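Week 9 — Comparing grippers on soft stuff (towels, cloths, bags)

Notes for Wednesday's lab. Nasrin Moradi wrote the first half, I did the rest in a hurry, so if something clashes go with what is said in the lab.

Where we are. Rigid parts are done. You all have numbers for blocks, mugs and the tube rack. Those numbers will not carry over. A towel has no fixed shape, the grasp point moves when you pull, and the gripper can close all the way and report "closed" with nothing in it. So — new task, new scoring.

Grippers on the bench
Romatus two-finger, parallel, rubber pads. Opens 80 mm.
Trindent three-finger, adaptive. Slower. Watch the cable at the wrist.
Engelbrecht pinch tips, they bolt on to the Romatus body. Thin, good at edges, bad at anything heavy.
Controller is the Nistis box for all three, same settings as last week. Do not raise the force limit without asking Gert.

The task: straighten a hung towel
Start with the towel already over the bar. Find the two bottom corners, take one in each gripper, pull down and a little toward you until the front is flat, let go. No regrasping in the basic version. Human hands first for reference, then the arms. 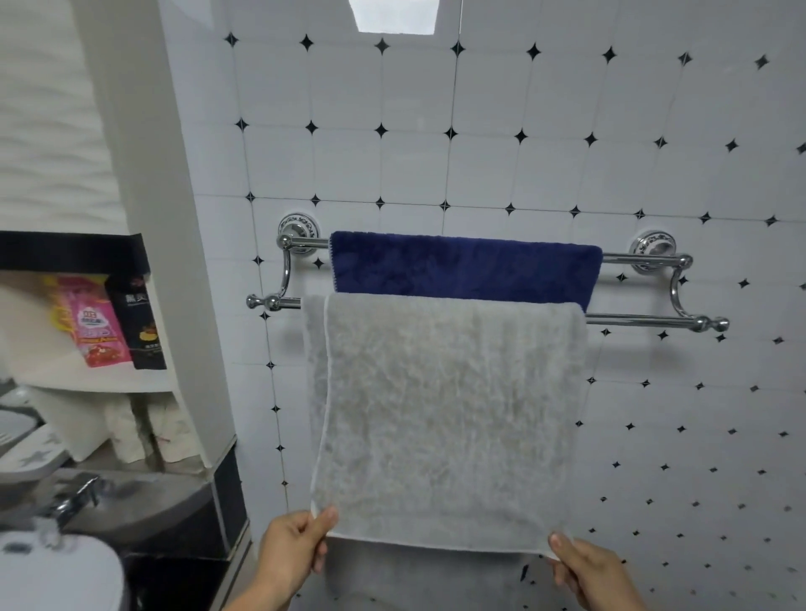 Fig. 1. Reference grasp, both lower corners held, gray towel on the front bar.

Things to notice before you start coding. The grip is at the corners, on the stitched border, and the cloth between the hands is only slightly taut. Pull hard and on a smooth bar the whole thing slides off the front (mine did, twice). Also look at the color. Terry pile goes light and dark in patches depending on how the loops lie, and the segmenter from week 6 likes to call those patches folds. Chrome is the other problem, reflections everywhere, depth drops out along the bar. Mask the bar out first.

And there is a second towel behind. Navy, on the rear bar, partly hidden by the gray one. Easy to split by color here, much harder when both are the same. Octavio Ulloa has a set with matching towels if your group gets done early.

Camera notes
Head view sees both hands but the view bends toward the edges — tile rows look curved. Undistort before you measure anything. Wrist view is better for the last few centimeters, useless before that. Try each alone and then both, and log wich one you used. Last year half the logs didn't say and we had to throw them out.

Scoring
14 trials per gripper. Each trial gets: left corner held y/n, right corner held y/n, front flat y/n, towel still on bar y/n. Time from first motion to release. Budget roughly an hour per gripper incl. the swap.
A missed grasp counts as a trial. Don't rerun it.

Questions for the writeup
Which gripper lost the corner most often, and was it on closing or on pulling?
Did wrist camera help the thin tips more than the wide pads?
What would you change in the controller to detect a empty close?

Groups: Bakari Obura has the sign up sheet, Bheki Xaba has the key for the cabinet with the Engelbrecht tips. Put them back in the foam, they bend.

Writeup is two pages max, plots included, logs attached seperately.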